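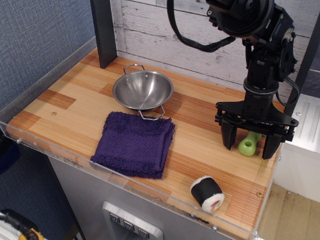 Nerkomach arm kit with the two-finger gripper: small parts slipping out on closing, and is the Cernden calibration service worth paying for?

Posted by Wajid Gondal in Arms and Grippers
Aug 5, 2020

I have the Nerkomach tabletop arm, the version that ships with the parallel gripper and the bolt-on wrist bracket. It is set up over a play-kitchen counter with a butcher-block style top. The job is pick and place on soft and hard items: a folded towel, a steel bowl, a toy sushi roll, and a small green plastic toy. The longer-term aim is a demo where the arm clears the counter by itself.

The towel and the sushi roll are fine. The green toy is the problem. The fingers come down on either side of it, the gripper closes, and the toy either squirts out forward or gets lifted a little and dropped. I get 3 good picks out of 17 on it. Everything else on the counter is well above that.

What I have tried so far:

Closing speed reduced to the lowest setting in the menu. Slightly better.
Closing force up and down. More force makes the toy leave faster.
Approach height lowered until the fingertips are just above the wood. I don't want to go any lower without knowing what the arm does on contact.
Re-ran the homing routine. No change.

One thing I noticed is that the two fingertips don't look level to me when the gripper is over the counter. One seems to reach slightly lower than the other. I can't tell if that is the finger, the mounting plate or the whole wrist being out of square.

Cernden lists a calibration service for this arm. You send them the wrist and gripper, they send it back with a report and a new offset file. It isn't cheap once you add freight, and the turnaround is quoted as 6 weeks. Before I do that I would like to know whether it fixes this sort of fault, or whether I would be paying for something I can do on the bench. I would also like to hear from anyone who has fitted the Ayaaba soft fingertips, as the distributor has suggested those instead.

Firmware is the April release. Fingers are the stock black ones with no pads.

Esi Dogbe

I would not send it away yet. The service is decent but it corrects joint offsets, and what you describe sounds mechanical and local to the gripper.

Start with the fingers. On the stock gripper each finger is held to its carriage by two cap screws in slotted holes, and there is enough play in the slots to put a tip visibly out. Power down, place a flat steel rule under both tips and look for light under one of them. If one tip is high, loosen that finger only, press it down to the rule and retighten. Do the screws a bit at a time, alternating, or the finger will rotate as it pulls in.

If both tips sit flat on the rule but look uneven over the counter, the fingers are fine and the wrist is tilted. Check the bracket bolts next. They come from the factory with very little thread locker and they do back out. Check them again after a week of running.

A tilted wrist and a hard, rounded object go together badly. One finger touches above the widest point and the other below it, so closing the gripper turns the object instead of squeezing it. Soft things hide the error, and that fits with your towel and sushi roll working.
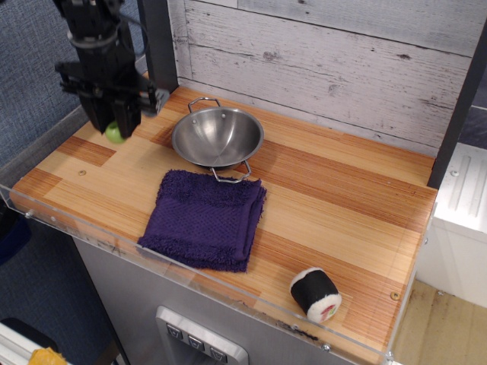
Second item is where you grip. Small round-ended toys want the fingertips below the widest point, with the closing direction across the short axis. If the program always closes along the same direction regardless of how the object is lying, you will get a good pick when it happens to be lined up and a miss when it isn't. Three in 17 is what I would expect from that. Set the wrist rotation by hand for one pick and repeat it without changing anything else. If it holds, your problem is grasp angle and no amount of calibration will help.

Third, the cables. The run down the side of the wrist needs slack at both ends of the rotation. If it goes tight, it pulls the wrist off by a small amount at the far end of travel, and the amount depends on which way you came in. That looks exactly like a calibration fault and is very annoying to chase. Rotate the wrist by hand with the power off and feel for where it starts to resist.

On lowering the approach: the arm has no contact sensing at the fingertips, only motor current. It will press into the wood until it reaches the current limit. It won't hurt the arm if the limit is at the factory value, but it will mark a timber top. I use a thin rubber mat while I am setting heights and take it away afterwards.

About the service itself. We used it on two of the arms in our workshop. The report is thorough and the offset file loads without trouble. Repeatability before and after was the same, absolute position was better. If you teach positions by hand, you will hardly notice. If you take coordinates from a camera, you will. You haven't said which you are doing – it matters for the answer.

Wajid Gondal

Thanks. Positions are taught by hand at the moment, camera later. I will check the fingers with a rule first. The wrist rotation is fixed in my program, so that may be the whole story.

Si-woo Sung

Get the Ayaaba tips. Fixed mine.

Philomena Amegashie

A bit more on the tips, as the reply above leaves out the drawbacks.

I have had a set on the same gripper for 7 months. They are silicone sleeves that push over the stock fingers. Grip on hard plastic and on polished steel is much better. I can lift a small steel bowl by the rim with them, which I could not do reliably with bare fingers. Wire handles are still hit and miss, as the handle swings when touched.

Against them:

They add thickness, so the maximum opening is smaller. Measure your widest object before ordering.
They pick up lint. On terry towelling they are covered in fluff within a session and the grip falls off until they are wiped with a damp cloth.
Towel loops catch in the ribbing on release. You need a wider opening and a short pause before lifting away, otherwise the towel comes up with the gripper.
The finger length changes. All taught heights have to be redone, and the tool length in the settings file updated to match.

They will also cover up a misaligned finger without curing it. I would do everything Esi has listed before fitting them, in that order.

Plarolton sells the sleeves singly if you only need to replace one. The ones I had from them were the same part as in the Ayaaba pack, with the same moulding marks. Postage was slow.

For a counter-clearing demo with mixed soft and hard items I would keep the stock fingers for the towel and see how far correct grasp angle gets you on the rest. If the green toy is the only thing failing after that, a strip of thin self-adhesive rubber on the inside face of each finger may be enough, and it peels off cleanly if you change your mind. Trim it short of the tip so it doesn't drag on the wood.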